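11 juillet 2025
Lorraine Fothergill, Delwyn Merrick

3. Collecte des démonstrations

3.1 Principe d'acquisition

Les politiques évaluées à la section 5 sont apprises par imitation à partir de démonstrations humaines enregistrées sans robot. L'opérateur tient directement en main une pince instrumentée dont la géométrie des mors reproduit celle de l'effecteur monté sur le bras cible. Ce choix supprime la chaîne de téléopération et, avec elle, la latence et les contraintes cinématiques que l'opérateur doit sinon compenser. En contrepartie, rien ne garantit qu'une trajectoire enregistrée soit exécutable par le bras ; le filtrage correspondant est traité en 3.5.

Chaque démonstration est représentée par une suite de triplets (image, pose, ouverture). L'image provient de la caméra embarquée sur la pince. La pose est exprimée dans le repère de la première image de l'épisode, de sorte que la politique ne dépende pas de l'emplacement absolu du poste de travail. L'ouverture est normalisée entre 0 (mors fermés) et 1 (mors en butée). Les actions sont obtenues par différence entre poses successives après rééchantillonnage, et non par lecture d'une commande, laquelle n'existe pas dans ce dispositif.

Le jeu de données, désigné par Jolalden dans la suite, comprend 900 épisodes retenus. Les tâches unimanuelles (prise et dépose, ouverture de tiroir, rangement d'outils) y côtoient des tâches bimanuelles (transfert d'un objet d'une main à l'autre, maintien et vissage, pliage).

3.2 Instrumentation

La caméra est fixée sur le corps de la pince et orientée vers l'extrémité des mors. Son champ large couvre à la fois la zone de contact et une part importante de l'environnement. Une partie du corps de l'outil reste visible en permanence dans l'image. Nous n'avons pas masqué cette région à l'apprentissage : dans une étude préliminaire, le masque dégradait légèrement la stabilité de la fermeture, vraisemblablement parce que l'aspect des bords de l'outil fournit à l'encodeur un repère fixe par rapport aux mors.

La pose est estimée par odométrie visuo-inertielle, avec une centrale inertielle échantillonnée à 300 Hz. Pour les tâches bimanuelles, les deux trajectoires estimées séparément dérivent l'une par rapport à l'autre, et l'erreur relative devient gênante dès que les deux mors doivent saisir le même objet. Nous ajoutons donc un cube porteur de marqueurs fiduciaires sur le dessus de la pince. Lorsque le cube d'une pince apparaît dans l'image de l'autre, la détection fournit une contrainte de pose relative, introduite dans le graphe de facteurs au même titre que les contraintes inertielles. Une seule face correctement détectée suffit, mais l'ambiguïté de retournement propre aux marqueurs plans impose de rejeter les solutions incompatibles avec la prédiction inertielle.

L'étalonnage se fait en deux temps. Les paramètres intrinsèques et la transformation caméra-centrale sont identifiés au montage, puis vérifiés à chaque changement d'optique. La transformation entre le cube et la caméra de la même pince est estimée séparément, au moyen d'une mire fixe observée par les deux outils. Cette seconde transformation est la plus fragile : un cube resserré ou déplacé sur son support invalide toutes les sessions jusqu'à la vérification suivante. Une séquence de contrôle a par conséquent été imposée en début et en fin de session. Elle consiste à présenter les deux pinces face à face, puis à les croiser lentement. Si les deux estimations de la transformation diffèrent au-delà du seuil, la session entière est écartée.

3.3 Environnements et opérateurs

Les enregistrements ont été effectués par 39 opérateurs répartis entre deux sites, Runard et Sutcliffe. Aucun n'avait d'expérience antérieure de l'outil. La formation se limitait à une démonstration commentée suivie d'épisodes d'essai, non conservés. Les opérateurs choisissaient leur main dominante et leur posture, assise ou debout ; la hauteur du plan de travail n'était pas normalisée.

Nous avons préféré des locaux occupés à une cellule dédiée. Le mobilier y est déplacé au fil de la journée, l'éclairage naturel se mêle à celui des plafonniers, et des personnes passent ou travaillent à l'arrière-plan. Ces variations sont sans rapport avec la tâche, et une politique entraînée dans un décor unique tend à s'appuyer sur elles. Les résultats de la section 5.2 confirment que la diversité de l'arrière-plan compte davantage, à volume constant, que le nombre de répétitions par objet.

Ce choix a un coût du côté de l'odométrie. Les grandes surfaces blanches offrent peu de points d'intérêt, les cloisons vitrées produisent des reflets qui se déplacent avec l'observateur, et les personnes en mouvement violent l'hypothèse de scène statique. Le rejet des correspondances aberrantes absorbe la plupart de ces cas. Il échoue principalement lorsque la pince pivote rapidement vers une paroi uniforme, situation fréquente entre deux épisodes et rare pendant la manipulation proprement dite. Nous avons donc laissé l'enregistrement continu et segmenté après coup, avec réinitialisation du repère au début de chaque épisode.

3.4 Protocole d'enregistrement

Une session se compose d'une phase de cartographie, de la séquence de contrôle, puis d'une série d'épisodes. Durant la cartographie, l'opérateur balaie lentement le poste de travail avec une seule pince, l'autre étant au repos. La carte obtenue sert de référence à toutes les trajectoires de la session. Lorsqu'un meuble voisin du plan de travail est déplacé, la carte est reconstruite ; les déplacements plus lointains sont tolérés.

Les objets sont disposés selon un tirage aléatoire affiché à l'opérateur avant chaque épisode. L'opérateur signale le début et la fin par une fermeture complète et brève des mors, détectée automatiquement dans le signal d'ouverture. Ce marquage gestuel évite de reposer l'outil entre deux épisodes, mais il produit des faux positifs dans les tâches comportant des saisies d'objets très minces. Pour celles-ci, les bornes ont été corrigées manuellement avec l'outil d'annotation Bestis.

Les hésitations et les reprises n'ont pas été exclues. Un épisode où l'objet glisse puis est ressaisi est conservé dès lors que la tâche aboutit. L'ablation de la section 5.4 montre que le retrait de ces épisodes réduit la capacité de la politique à se rétablir après une saisie manquée, sans améliorer sensiblement le taux de réussite au premier essai.

3.5 Filtrage et mise en forme

Le filtrage comporte trois critères appliqués successivement. Le premier porte sur la qualité de l'odométrie : tout épisode contenant une perte de suivi, même brève, est éliminé. Le deuxième vérifie l'exécutabilité cinématique, par résolution du modèle inverse du bras cible pour un ensemble de placements possibles de la base. Un épisode n'est conservé que si un même placement convient pour toute la trajectoire, limites articulaires et limites de vitesse comprises. Le troisième, propre aux tâches bimanuelles, borne la durée pendant laquelle aucune contrainte de pose relative n'est disponible.

Le deuxième critère est de loin le plus sélectif pour les opérateurs rapides. Un rééchantillonnage temporel uniforme permettrait de récupérer une partie des épisodes rejetés, mais il altère la dynamique des contacts et nous y avons renoncé. Les trajectoires retenues sont ramenées à 100 Hz par interpolation, linéaire pour les positions et sphérique pour les orientations, puis sous-échantillonnées à la cadence de la politique.

3.6 Visibilité mutuelle des pinces

La disponibilité de la contrainte relative dépend de la façon dont les outils sont tenus. Dans les phases d'approche, ils sont souvent écartés et le cube se situe en périphérie du champ, où la distorsion est forte. La figure 2 correspond à une telle configuration : le cube est à gauche, sur une pince tenue près du coin d'un bureau, tandis que le reste du champ est occupé en bonne partie par la salle.

Figure 2. Vue de la caméra embarquée d'une pince tenue à la main. À gauche, la seconde pince et son cube à marqueurs fiduciaires ; à l'arrière-plan, le local et ses occupants.

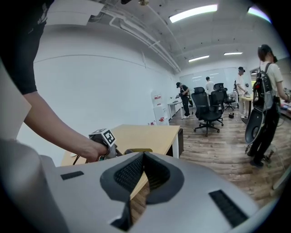
En périphérie, la détection est effectuée sur une image localement redressée autour de la position prédite du cube, ce qui évite de rectifier l'image entière et de perdre les bords du champ. La covariance attribuée à la mesure croît avec l'excentricité, selon une loi ajustée sur les séquences de contrôle. Les mesures dont le résidu dépasse le seuil après optimisation sont retirées, et le graphe est résolu une seconde fois sans elles.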